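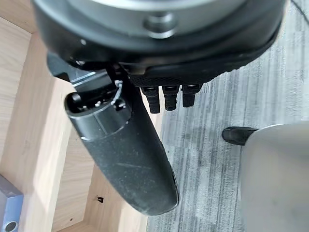
Posted by the notebook keeper, web support bench, Tandside
November 10, 2019

Login loop on the Zomow portal: got it to happen on demand!! Very pleased, I'd been chasing this one through old tickets and could never make it misbehave on my own machine.

Recipe: sign in, leave the tab open, open a second tab from the bookmark (the old bookmark, the one ending in /home), then hit refresh on the first. Straight back to the login page, every time. Ran it 40 times with the script and it looped on all 40. With a fresh profile and no bookmark, clean.

So we have 2 session cookies with the same name, one set for the whole domain and one for the /home path. The browser sends both, the server reads the stale one and kicks you out. Clearing cookies fixes it until the bookmark gets used again, and that explains the repeat tickets so nicely.

Tried four browsers. Same loop in all of them, so we can stop telling people to switch.

Things I changed on the test box:
- old path cookie now expires at sign-in
- /home redirects before any cookie gets set
- log line 63 in the auth module prints which cookie was picked (love this, should have had it ages ago)

After the redirect change, no loops in the same script. Haven't tried it with Delorme accounts yet. They come in through single sign-on and may never touch /home at all.

Open: the Timent plugin writes its own "remember me" cookie and I don't know yet what path it uses. Check before merging. Also the help page still has the cookie-clearing steps from January, leave those up until the fix is live, then cut them down to the short version.

Script is in the shared folder under loop-test. Please run it on your own profiles, the messier the better!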